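Section 4. Setting Up and Cleaning the Gronen Table Bin

Before you start

Clear a flat area of the tabletop. The bin is wider at the rim than at the base, so leave space for the top and not only for the foot. The Gronen 282 needs 15 inches of open depth.

1. Take off the packing sleeve and pull out the paper insert.

2. Wash the bin by hand with warm water and dish soap. Rinse it and dry it with a soft cloth.

3. Wipe the tabletop. Grit caught under the base will scratch a finished surface.

4. Set the bin down upright, holding it with both hands on the outside. Do not lift it by the rim when it is full.

5. Press lightly on opposite sides of the rim. If the bin rocks, move it to a flatter spot.

CAUTION: Do not stack anything across the open top. The sides slope and the load can tip the bin.

Filling

6. Put heavy items in first and keep them near the middle.

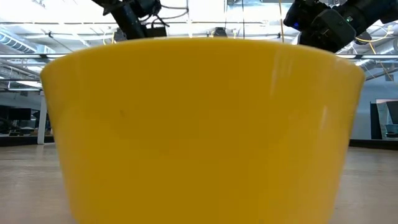
7. Stop filling below the rim. Items that stick up make the bin hard to carry and can fall out when it is moved.

8. To move a full bin, slide one hand under the base and steady the side with the other.

Note: The bin is not meant for hot food, hot oil or open flame. Let items cool before you put them in.

Care of the finish

Glossy colors, yellow in particular, show marks sooner than matte ones. Most scuffs come off with a damp cloth and a drop of soap. For marks that stay, use Inlow Surface Cream, part 709, and let it sit for two minutes before wiping.

Do not use steel wool, scouring powder or bleach.

Small specks in the color can occur in molding and do not affect use. A crack in the rim or base is covered by the warranty. Quote order code 900 when you ask for a replacement.

To store the bin, see Section 5.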